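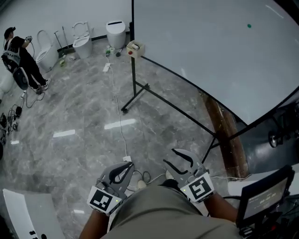
Marker tracking drifts between left and right gripper, is the calibration tool lying to me?

Posted by Dewanti Lumbantobing in Tracking and Calibration

We record two-handed demonstrations with handheld grippers, one square marker on each block, and a head camera looking down at both. Poses go through the Zullow tracker and then into a policy trained on relative motion between the hands. The calibration tool reports a fine result every time and I no longer believe it. When I hold both grippers still in my lap and play back the log, the right one swings its orientation back and forth while its position hardly moves. The left one is mostly well behaved.

I threw out 68 episodes out of 214 on Tuesday and retrained. The policy still twists the right wrist just before it closes. The vendor docs say to "increase filtering", so I did, and now it twists smoothly. Glossy tile floor, ceiling lights right overhead, if that matters. Do I need a new calibration, a better filter, or a different tracker?

Margit Fjeld

I'd leave the filter alone. An orientation that jumps between two values with the position staying put is the usual flip you get from a single flat square. Four corners seen nearly face-on fit two different tilts almost equally well, and the solver picks whichever has the smaller error in that image. Your calibration can be perfectly good and this will still happen. The number the tool prints is reprojection error on the calibration board, and it says nothing about a small marker at arm's length.

Log both solutions and both errors. Zullow computes the second one and discards it, but there is a flag to keep it (keep_alternate in the tracker config, off by default for reasons I have never seen defended). Then plot the ratio of the two errors. Where it sits close to one, the orientation is a coin toss and should be marked as such in the log. If you have an IMU on the grippers, use gravity to choose between the two. If you don't, choose the one closest to the previous pose and start each episode with the grippers tilted well away from the camera axis.

Smoothing across a flip just invents a wrist motion that no hand made. Your policy has learned it. Retrain from the raw logs, or you will be chasing this in January.

Eckhard Brandes

Probably the lights. We had glare at Celbridge and matte tape fixed it. Also check your exposure is locked. I would switch trackers, they are all better than Zullow.

Henrike Grube

Glare is worth ruling out but I doubt it's the main thing. A reflection on the marker usually costs you the detection or drags one corner, and then position moves too — she says it doesn't.

One thing to add to Margit's answer. Check that both marker IDs are entered with the same physical size and the same corner order. We had a right-hand marker rotated a quarter turn in the config and spent a week blaming the learning code. It won't cause flipping, but it will sit underneath it and confuse whatever you test next.

Dewanti Lumbantobing

Kept the alternates and replotted. The ratio is near one for long stretches on the right and hardly ever on the left, so it is the flip. Corner order was fine. 113 episodes look usable without touching them. I'm not convinced the previous-pose rule survives a dropout, so I'm testing that before I retrain anything.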